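Bruten House Tenants' Meeting
Minutes, August, second floor lounge

Carpet. The new striped carpet is down. Halavar, who supplied it, say it will hide marks. The meeting was not convinced, as the last one was sold on the same promise and looked tired within 9 months. Halavar to be asked what the guarantee covers, in writing.

Bins. The pedal bin with the yellow lid stays against the wall near the grey armchair. Femosora have offered more of the same for 200 pounds the lot. Several people doubted that more bins would mean less litter - the cups get left on the window sills either way. No order placed for now. 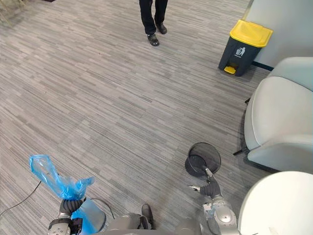 Who empties the lounge bin at weekends?
At present it waits until the cleaners come in on Monday.

It was felt that this is too long in warm weather. The cleaning firm, Chu, quoted 34 pounds for an extra Saturday visit. One member asked what they would do for the money beyond changing a bag. Chu to send a list of tasks before anything is agreed.

Seating. A request for more armchairs was heard again. Almost 256 pounds is left in the furnishing budget and the meeting saw little point in spending it on chairs that may only be used at lunch. Held over.

Any other business. The noticeboard key is still missing.

Meeting closed at 7.40 pm.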